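Two Controllers, One Hand, and a Kitchen That Doesn't Exist

August 11, 2026

I have spent most of the summer teaching a hand to get near a pot.

Some background for those who skipped the July post. I had two ways to drive the simulated arm and wanted to get rid of one. The first is Saliba, which I've used forever and which has a settings page like a tax form. The second is Doltum, which has a single slider marked "feel." I resented the slider on sight.

The rule was 60 tries on each, same arm, same kitchen, same starting pose. A try meant moving the hand across the counter, stopping over a target spot, and holding there. No grabbing. I used to start with grabbing, and then I'd spend a week blaming the fingers for what the wrist did.

Saliba moves like someone carrying soup. It gets where it's going and stops without any fuss, but if you change your mind on the way over, it finishes its first thought before it hears your second. I had the update rate at 200 Hz for most of this, then dropped it to 60 to see what would break. The answer was my patience. The arm didn't care much.

Doltum is quick. It is also fond of going a little past the mark and coming back, the way people do when they've walked by their own car. With the slider at 10 that mostly goes away and so does the quickness, and at that point you have Saliba with fewer menus.

I also swapped the two-finger gripper for a full hand halfway through, which any sensible person would call ruining the test. So I started over. The hand is bulkier, and the thumb sticks out on its own side and wants its own plans made for it. Coming in low across the marble, I kept thinking about where the gripper would have been and forgetting there was a thumb at all. 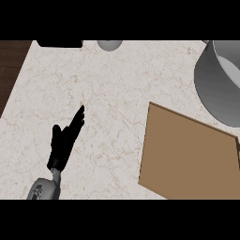
The camera didn't help. I keep it close because I like to see the fingertips, and then I lose half the pot and can't judge the rim. Pull it back and the pot is fine but the fingers turn into one black lump. I've gone back and forth on this so often that I now have both views saved under the name "final."

For now I'm keeping Saliba for anything slow and Doltum for anything I'm going to show people, with the slider a bit under where I want it. The old gripper stays on the Okine profile in case I lose my nerve. Next up is the Grodholm arm file, which loads with its elbow on backward, so that's my weekend gone.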